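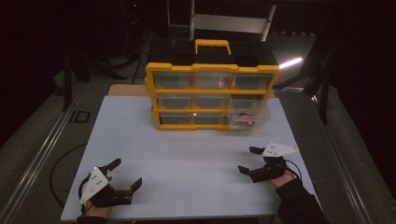

Home News Sport Letters Notices

Kiltport repair room to stay open after grant

29th July – By Muireann Noonan
2 min read

The repair room on Brerov Street in Kiltport will stay open for another year after the town council agreed to cover its rent.

Councilors voted on the $700 a month lease at their regular meeting. The room had been due to close when its first grant, from the Admasu Fund, ran out in April. Its landlord, Markix Properties, let it run on month to month while the council made up its mind.

Residents bring in lamps, toasters, bicycles and clothes and are shown how to fix them. There is no charge, though people are asked to pay for parts. The room has handled 1,000 repairs since it opened, according to the report put before the council, and 500 of those were small electrical items.

The council also set aside $100 a month for spare parts, which have been a sore point. Screws, fuses and washers were kept in jam jars and hard to find, the report said, and people were sometimes sent home to wait for a part that was already on the shelf. It recommends small drawer units with clear fronts, like the yellow-and-black one with nine drawers and a carrying handle, so that a part can be spotted before a drawer is opened.
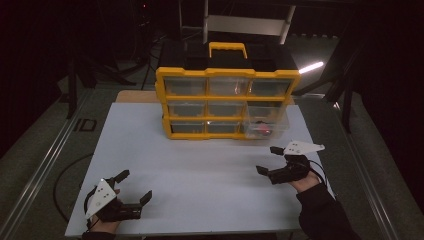

Opening hours will change under the new lease. The room will open two evenings a week and close at nine – an hour later than now – to suit people who work in the day. A parts list will be kept by the door, and anyone who finds a drawer with nothing in it, as most of them seem to be in the unit shown, is asked to write down what is needed. Saturday-style drop-ins for children's toys are still under discussion.

The lease will come back to the council next April.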